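Speaker notes, letting talk, 9 slides, aim to finish before the tea urn goes on

Hello, thanks to Emden branch for having me. Valquíria Moura, did the Kobori lettings handbook. Say name slowly. Water.

Subject: damp in rented homes. Who pays, who wipes, who writes it down. Ask for hands up, who's had a row about a bathroom ceiling. Wait for the laugh, then on.

Slide 2. Start low down. Floor coverings. Tenants love a natural mat, landlords like the price. Air can't get under it. Lift a corner every month, look at the underside, put it back. Musty smell = lift the lot. Don't say "just ventilate", people hate that and I would too.
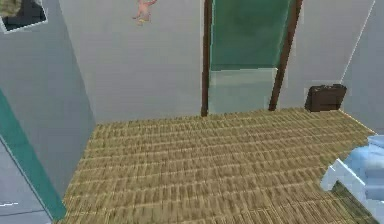 Woven floor covering, running up to the back wall.

Where floor meets wall is where I'd put my hand first. Outside walls worst. Keep big furniture a hand's width off. Tell the Felora Court story here, short version!! Wardrobe, north wall, 490 pounds for replastering, both sides sure it was the other's fault. Deposit scheme split it. No one happy.

Slide 4. Wood. Tables, sills, worktops. Wet washing draped over everything in April becuase the heating's gone off. Wood takes it up, swells, drawers stick. Is that wear and tear? Pause. Depends what the inventory said, and mostly the inventory said "table, good".

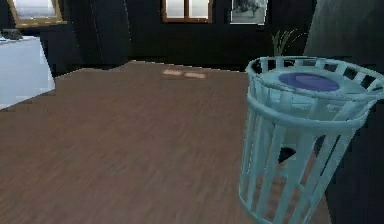

Handbook, page 364

Read out the paragraph on inventories, only the first half, second half is dull. Point to make: write down the surface, the date, any marks. Both people sign. Then stop arguing from memory.

Slide 5. Meters. Jastix do a plug-in one, other makes are fine, I get nothing for saying so. Put it in the bedroom overnight, not the kitchen at teatime. Take readings same time of day or they mean nothing. Skip the graph if running late.

Bases of things too. Anything stood flat on a floor for a whole tenancy leaves a mark. Lamps, stands, plant pots. Move them at the inspection, look, move them back. Takes a minute, saves a letter. 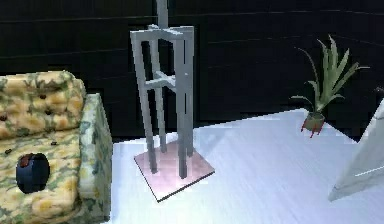
Slide 6. Doors and airflow

Cheapest fix in the talk. Inside doors open by day, bathroom door shut when the shower's on and fan running till the mirror clears. Gap under the door matters, new carpet often closes it up. Check after fitting. Landlords in the room, write that one dwon. 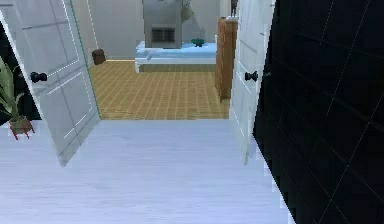

If a tenant dries washing indoors, can I keep part of the deposit?
Only if you can show damage beyond fair wear, and that you gave them somewhere sensible to dry it.

Slide 9, questions. 2 from the floor then hand back to the chair. Leaflets on the side table by the coats.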